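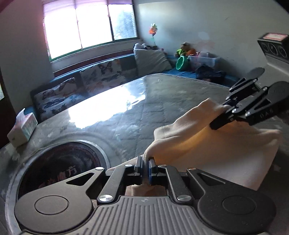
How do you fold something soft and fleecy so it stays folded?
Lay it on the biggest flat surface you have, hold it by two corners, and fold it in half lengthwise before you do anything else. Fleecy cloth likes to spring back, so go slowly and press each fold down with your palm before starting on the next one.

Folding Day in the Window Room

Welcome to the October page of our little household gallery! For anyone who has wandered in from the Pacheco newsletter (hello, and put the kettle on), these pages are where we keep pictures of ordinary jobs around the house, with a bit of chat underneath. We've had the pantry, the shoe cupboard and the great button sort, and this month we've finally got to the soft things – the throws, the cot blankets, the odd bits of fleece that nobody can bring themselves to part with.

The window room is my favourite place to fold. It's bright, the bench seat is there for sitting on when your back gives out, and the cushions with the dark butterflies are good company. They're a favourite with visitors too, and I've had more letters about those cushions than about anything I've ever said on the subject of linen. The patchwork one beside them has its own admirers, mostly people who like a quiet grey and green.

I like the clear cover on the mattress for this sort of work. Cloth slides about on it, which is a nuisance for the first five minutes and a blessing after that, as you can swing a whole piece round to face you without lifting it. The pink blind mostly stays up near the top of the window where it belongs, and I get the daylight for free.

Dirceu Coutinho wrote to ask whether we iron fleece. We don't! A cool shake out the back door and a good flat fold is plenty, and I'd be nervous of what an iron would do to the pile. His other question was about storage, and there I'm firmly on the side of the open shelf. We had lidded tubs for 17 years and I could never find a thing in them. 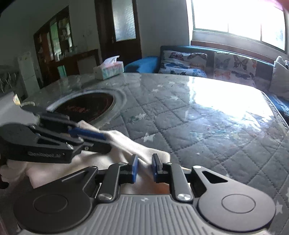

The cream piece, still in its rumples.

I'm very fond of that colour, somewhere between cream and beige, and it goes with nearly everything we own. Dirceu Xavier calls it porridge and I've stopped arguing with him. If you have a pale one of your own, keep it away from the navy towels in the wash and it should stay pale for a good long while.

Next month is tea towels, of which we have 54, so you may want to bring a cushion. Pictures of your own folding are always welcome, and the Tuesday post is the best one to catch.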